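Vuelve el mercadillo de trueque de Domirby, y esta vez con horno

Bueno, pues ya es oficial y lo puedo contar, que llevaba semanas mordiéndome la lengua: el mercadillo de trueque de Domirby vuelve en mayo después de dos años parado, y se muda a la nave vieja de Mazurek, la de la antigua panadería industrial. Me lo confirmó ayer por la tarde Wanda Piątek, que es quien lo montó la primera vez en el patio de su casa y quien ha peleado con el papeleo ahora. Me llamó a las siete y media, yo con las manos llenas de harina (lo juro, estaba haciendo croquetas), y casi se me cae el teléfono en la bechamel.

Os pongo en situación, para los que habéis llegado al barrio hace poco. El mercadillo funcionaba sin dinero. Llevabas lo que no usabas, te daban unas fichas de cartón y con esas fichas te ibas a casa con otra cosa. Yo cambié una vez una bicicleta estática por una máquina de coser, un juego de tazas y un ficus que todavía vive. En la última edición pasaron por allí 600 personas, y el patio de Wanda, que es grande pero no tanto, acabó con dos macetas rotas y una vecina muy enfadada por el ruido. De ahí el parón y de ahí la mudanza.

La nave de Mazurek la conoce todo el mundo por fuera, con aquel letrero azul que ya no se lee bien. Por dentro yo no había entrado nunca hasta la semana pasada y, madre mía, es enorme. Tiene techos altísimos, unas ventanas arriba del todo por las que entra mucha luz y un suelo que habrá que fregar tres veces, eso también. La ha cedido la empresa Bendoter, la propietaria desde que cerró la panadería, y la cesión es gratuita mientras el mercadillo siga siendo sin ánimo de lucro. Lo único que se paga es el seguro y la luz, que suman 1.785 euros por toda la temporada. Esa cantidad ya está reunida gracias a la rifa de Navidad y a la cena de las lentejas, así que nadie tiene que poner un duro para entrar.

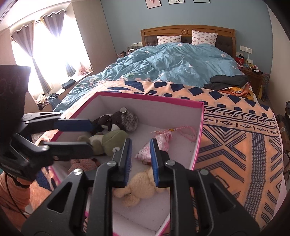
La temporada va de mayo a octubre y son 6 ediciones, una al mes. Se abre a las diez de la mañana y se cierra a las dos, aunque conociendo a esta gente yo calculo que a las tres todavía habrá alguien discutiendo por una lámpara. Para dejar cosas hay que ir entre las ocho y las nueve y media, y en esto Wanda se puso muy seria conmigo: después de esa hora no se recoge nada, ni aunque vengas de Clidumville en autobús y con un aparador a cuestas.

Lo que se puede llevar es casi todo lo que imagináis. Ropa limpia, libros, juguetes, cacharros de cocina, herramientas que funcionen, plantas, muebles que quepan por la puerta. No se admiten colchones, ni medicinas, ni comida casera (una pena, porque las mermeladas de la edición anterior estaban de escándalo). Y hay un tope nuevo de 8 objetos por familia, que ya ha traído cola. A Lech Domański no le gusta nada. Me lo encontré en la cola de la ferretería y me soltó que él tiene el garaje lleno desde que murió su suegro y que con 8 cosas al mes no acaba ni en diez años. Yo le entiendo, la verdad, pero también me acuerdo de aquella mañana en que un señor descargó una furgoneta entera de enciclopedias y hubo que llevárselas todas de vuelta.

¿Y lo del horno? Pues esa es la parte que más ilusión me hace. Uno de los hornos de la panadería sigue en su sitio, y Tadeusz Brzozowska, que trabajó allí media vida, dice que se puede encender sin problema en cuanto pase la revisión. La idea es hacer pan durante la mañana y que cada cual se lleve una hogaza a cambio de una ficha. «Yo no prometo nada bonito, pero pan va a haber», me dijo. A mí con eso me vale. Me crié con el olor de esa panadería entrando por la ventana a las cinco de la mañana y no os podéis imaginar las ganas que tengo de volver a olerlo, aunque sea una vez al mes!

También habrá un rincón de arreglos. Lo lleva Aurelia Pîrvu, la del taller de costura de la plaza, y allí se podrán coser bajos, cambiar cremalleras y poner parches. Hay que apuntarse antes en el propio taller, en una libreta verde que tiene al lado de la caja. Para lámparas y radios están buscando a alguien con mano y paciencia, así que si tenéis un cuñado que sirva, mandadlo para allá.

Queda una cosa sin resolver, el aparcamiento. Delante de la nave caben muy pocos coches y la calle es de un solo sentido. Damian Wasilewska, que vive justo enfrente, ha pedido que se deje libre la entrada de su portal, cosa bastante razonable, y que las descargas se hagan por la parte de atrás. Wanda me ha dicho que lo están hablando y que pondrán un cartel con el recorrido unos días antes. Yo iré andando con el carrito de la compra y os recomiendo lo mismo.

Las fichas antiguas siguen valiendo, por cierto. Yo tengo cuatro en el cajón de los cubiertos y ya les he echado el ojo a unas sillas de mimbre que piensa llevar mi hermana.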